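An Afternoon Among the Bins

The open day at Wiltis starts in a parking lot, with a folding table, a stack of name stickers and a very large urn of coffee. I mention the coffee because it was good, and because I drank a fair amount of it while waiting for my group to be called. Lorkent, where the firm has its workshop, is the sort of town where you can hear a freight train a long way off, and that morning in July the sound drifted over the lot while families and students and a few men in company jackets stood around comparing the colors of their stickers. Mine was green. Green meant the two o'clock tour, and it was not yet one.

I had come because of a letter from a reader. She had been to last year's open day and wrote to say that she had expected to see robots doing things quickly and had instead spent half an hour watching one think about a sock. She meant it as praise, I believe. She said it was the most absorbing half hour she'd spent in a long time, and that her grandson had to be led away by the hand.

So I went to see for myself, and I'm glad I did, although there was no sock.

The building used to be a bottling plant, and you can still tell from the drains in the floor and from the height of the doors. Wiltis took it over a few years back and has filled it slowly. The front half is offices, a kitchen with mismatched chairs and a long corridor hung with framed drawings of old packing machines. The back half is where the work goes on. Our guide, a cheerful engineer with a pencil behind each ear, walked us down the corridor backward the whole way, talking as she went, and never once touched the wall.

She told us the firm has 40 people, which is more than I would have guessed and fewer than a shy boy near me had hoped (he asked whether there were more robots than people, and was told not yet). Most of them work on one question, and it sounds like a small one. How do you get a machine to reach into a container full of unlike things and take out the one you want?

Factories solved the easy version of this long ago. If every part is the same, and every part arrives in the same spot facing the same way, an arm can pick it up all day and all night. The trouble comes when the parts are different, when one is hard and its neighbor is floppy, when something has rolled on top of something else. A person sorting a kitchen drawer deals with all this while talking on the phone. A machine has to work for it.

The program that works on the problem is called Chauke, and the first thing we were shown was its library. I had pictured a computer. What we got was a wall of shelves - deep gray ones, the kind you'd find in a hardware store - holding 400 objects in labeled trays. There were ladles and bath toys, balls of yarn, eyeglass cases, bars of soap still in their paper, a bicycle bell, a great many things from thrift stores. Each had a number on the tray and a card saying when it was last weighed. Soap loses weight as it dries, the guide said, and she seemed really pleased to be telling us.

We were each allowed to take one thing down and hold it with our eyes shut, and then say how we knew which way up it was. It's harder to explain than you would think. I had a rubber spatula and got as far as "well, it's bendy at that end" before I gave up and passed it along. A woman from the two o'clock group, a retired seamstress, did much better with a pincushion and got a round of applause.

After the library came the part everybody had been waiting for. The test area has a row of stations, and we were shown to the second one and asked to stand behind a strip of tape, which we did, more or less. It has an orange and gray KUKA arm, the kind of arm that looks as if it was built to lift engine blocks, and at the end of it is a metal hand with several fingers, all brackets and joints and fine dark wires. The contrast is what struck me. The arm is broad and smooth and glossy, and the hand looks like something a patient watchmaker might have put together over a winter.

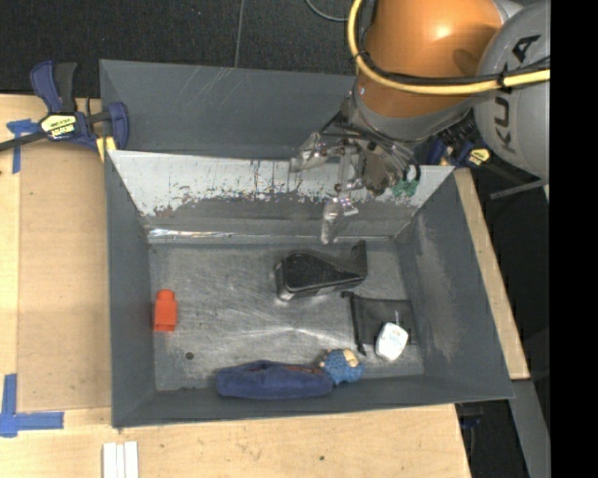 Page last changed: July, 4:40 p.m.

The bins are heavy gray metal and have clearly had a hard life, scratched all over the floor, with the lining of one wall flaked away toward the bottom. They're clamped down at the corners so that a nudge won't shift them. What goes inside is picked to be awkward. A soft fabric case creases when you touch it, and a flat pouch gives a finger very little to get hold of, particularly with something else leaning on top. The little light blue toy figure, which looks as if it came off somebody's knitting needles, was the favorite of every child there and of at least one magazine writer.

I won't pretend I followed all of it. There is a screen at the end of the row with a running count of picks since the spring, and it stood at 2,144 when we came in. Of those, 292 are marked in yellow, meaning the grasp was made and then lost on the way up. The guide likes the yellow ones best. Her team plays them back over lunch, she told us, and argues about fingertips.

Later there was cake in the kitchen, and a table where you could try on a glove with two of its fingers sewn together and attempt to pick up buttons. I managed three. The shy boy managed eleven and wanted it written down, so here it is.

Wiltis runs its open day every summer, and a smaller evening tour in the fall for schools and clubs. The evening tours are booked through the visitor desk at Stadetti, the science center across the river, which also has a decent café and free parking behind the building. Wear flat shoes, as the old drains are still there, and ask for a late group if you can get one. The early ones have to be out of the test area before lunch, and ours was allowed to stay until the lights over the first station went off.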